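The Stesow Interval

The method had one rule: the operator did not speak during a run. At Grisport the rule was kept for 278 runs, and the data were good.

Each run began the same way. The operator looked down, held both grippers clear of the floor and waited for the tracker to find the cubes. Only then did the clock start. In the Prurkis protocol this wait was thrown away before training.
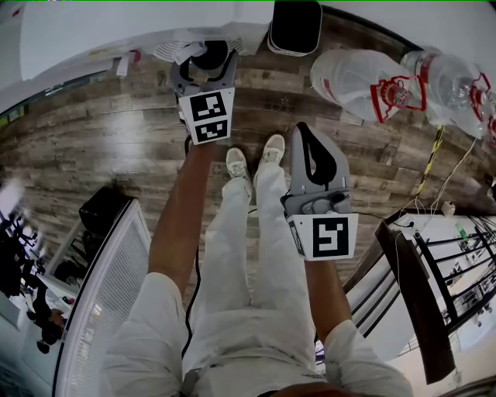

Both grippers held out, markers towards the head camera.

She had stopped throwing it away in December. The policy trained on trimmed runs reached 50 per cent on the bottle task. The policy trained on whole runs reached 63. She repeated the comparison with new seeds and the gap held.

The robot, however, now waited too. Before every reach it lowered its head and kept still for almost 800 milliseconds – the operator's own pause, to within one video sample. It had no feet to look at.

She wrote this up as a side effect, under Limitations. Simões, the funder, asked whether it could be removed. She replied that it could, at a cost of 13 points.

At ten that night she ran the task once more. The robot looked at the floor. She found that she had stopped talking.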